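We use cookies to remember your settings and to count visits. Accept all | Manage preferences

Open afternoon at the Tukbridge training kitchens

Hulico opened its training kitchens in Tukbridge to visitors in January, and I went along with Despina Babić from our housing office. We paid nothing to get in. The building is the old Mujić store, 700 meters from the train station, and the entrance is at the back, past the loading ramp.

Ognjen Georgiev met us at the door and took us up in a group of 20. There are six kitchens on the second floor, each fitted out like one in a small apartment. Hulico uses them for courses in housekeeping and home care. Three were open to us. The first was set up for cooking and the second for laundry, and we spent ten minutes in each.

The third kitchen was the one I had come for. The subject there was clearing a table after a meal or after shopping, when packaging and cleaning things end up in the same pile. Stojan Karagiannis, who runs the course, likes a small table for this. He says people put things off on a big one by pushing them to the other end. 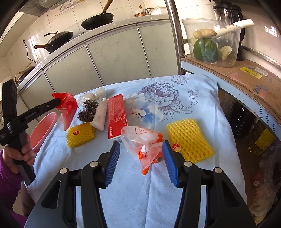
Table clearing in the third kitchen, with the scouring pad, white cloth and foam fruit nets on the blue tablecloth.

The pile was ordinary. Besides the scouring pad there was a crumpled clear wrapper, a long red cardboard box with Chinese lettering on it, and a red plastic bag at the side of the table. A pink basin stood lower down on the left. Karagiannis teaches trash first, then anything that belongs at the sink, then boxes. Foam nets are thrown out on his course unless someone has fruit to pack that same day. Despina asked about metal scouring pads, and he told her to store them apart from cloths, as the strands catch.

Coffee was served downstairs at 3. The handout is a single sheet and covers the laundry room better than the kitchens. I would have liked the clearing order printed on it. Despina took two copies for the office, and we caught the next train back.

Get our newsletter: visit reports and course dates by email. Enter your address to sign up. You can unsubscribe at any time.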